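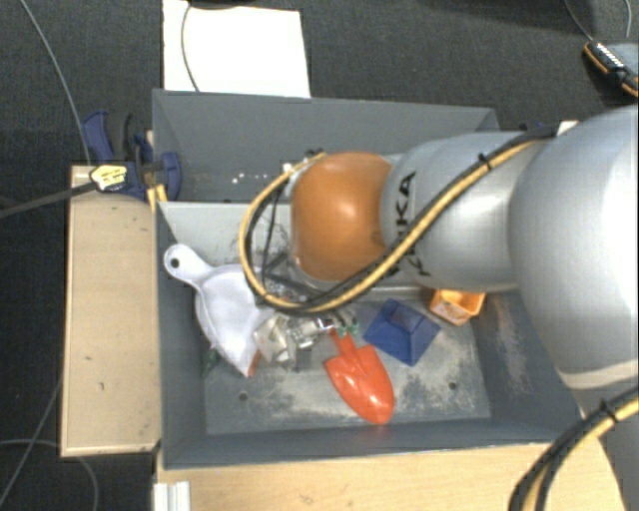 My project started with a dustpan, or with not being able to find one. I'm in my second year on the Product and Interiors course at Trindadell, and for the home and storage module we had to pick an ordinary domestic job and look at it properly for a few weeks. Everybody else went for big things like cooking and laundry. I picked putting away the cleaning bits, mainly because I'd just spent a whole morning hunting round the Walley building with a pile of sawdust at my feet! The white dustpan in the front part of the grey bin is a good place to begin, with its handle sticking up over the side and a perfectly good hanging hole near the end of it. A hole like that is asking for a hook. I wanted to know why things with holes in their handles so often end up lying in a bin, and whether it matters.

What I set out to do

The brief said to choose a job, watch it, change one thing and watch it again. My job was "getting out and putting back the small plastic stuff", so dustpans, hand brushes, scrapers and the odd washing-up bowl. I did most of it in the Walley building, where the shared making room is, and a bit in my own house on Sutter Road, where five of us share a kitchen and one cupboard under the sink (more on the cupboard later, it deserves its own section).

I kept a log on a clipboard by the door, and anyone who took something out or put it back was asked to scribble a line. By the end I had 273 lines. A fair few were rude or about lunch, and I took those out before I did the tables. The first line was on 18 Oct 2023 and the log ran for 19 working days altogether, with the change happening in the middle.

How it was before

Everything lived in bins. I quite like a bin. You can chuck things in from a step away and the room looks tidy straight off. The ones with a divider are better again, as long as people agree what goes on which side, and I never got anyone to agree on that. What happened over and over was that one half got everything and the other half got nothing, or crumbs.

The other trouble is shape. A dustpan is an awkward thing, wide and flat at one end and long at the other, and it won't stand up or lie down neatly in a bin with sloping walls. You put it in at an angle and the handle pokes out. That's handy for grabbing, I'll admit, but then the brush goes in on top of the pan, and a scraper on top of that, and the next person lifts the pan and tips the lot out. I watched this happen with a cup of tea in my hand and didn't help, for science.

I also had a moan in my notes about dirt. A bin keeps whatever falls off the things you put in it. The floor of ours was scuffed to begin with, so it was hard to tell wear from muck until you ran a finger over it. I started wiping the bins out on Fridays and then realised I was messing up my own results, so I stopped again and felt guilty.

The one thing I changed

I made a hanging rail. It's a plain length of pine batten with 4 pegs, painted with leftover Ternwood exterior paint in a green I wouldn't have chosen, and it went up beside the sink at elbow height. My first go had the pegs too fat, so the dustpans wouldn't go on at all (measure the hole first, then buy the dowel, I know). For the second go I sanded the ends down until they slid through easily and gave them a slight upward tilt so nothing slips off when the door slams.

I drew round each thing on the wall in pencil as well, like people do with tools in a garage. I thought that would look fussy, but it was the bit everyone commented on. If there's an outline with no dustpan in it, people go and look for the dustpan!

I left the bins exactly where they were. My tutor asked whether I should take them away and I said no, because I wanted people to have the choice. I'm glad I stuck to that even though it made the numbers messier.

What happened

In the first half of the log the dustpan was back in its usual bin just over half the time. Otherwise it was on a bench, on a windowsill or, for three days running, in the print room. After the rail went up it was mostly on its peg, and when it wasn't it was in the bin, so there were two places to look instead of the whole building. The brushes did well too. The scrapers did terribly. Their holes are tiny and no peg of mine would go through them, so they carried on living in the bin, and I think that's probably the right home for them.

The washing-up bowl ignored the whole project.

The cupboard at Sutter Road

I tried a smaller rail at home with stick-on hooks inside the cupboard door. The glue held for a week. Then the steam from the kettle got to it, or the weight did, and I heard the dustpan go in the middle of the night. I put screws in after that, and one of my housemates now hangs her bike lights on them, so I can't really use any of the home results.

What I'd do differently

I'd run the log for longer and start it before the autumn rush, when everyone is cutting MDF at once and the sweeping goes mad. I'd ask people to write down how long they spent looking, even if it was a guess. I'd test a rail against a bin with a notch cut in the wall for the handle to rest in, which came to me far too late, when I was already drawing up the boards for the December crit. And I'd cut the report down sooner. The limit was 1000 words and my first draft had nearly that many on paint.

The rail is still up. One of the pegs has gone wobbly and wants gluing, and I've put that on my list for after the crit.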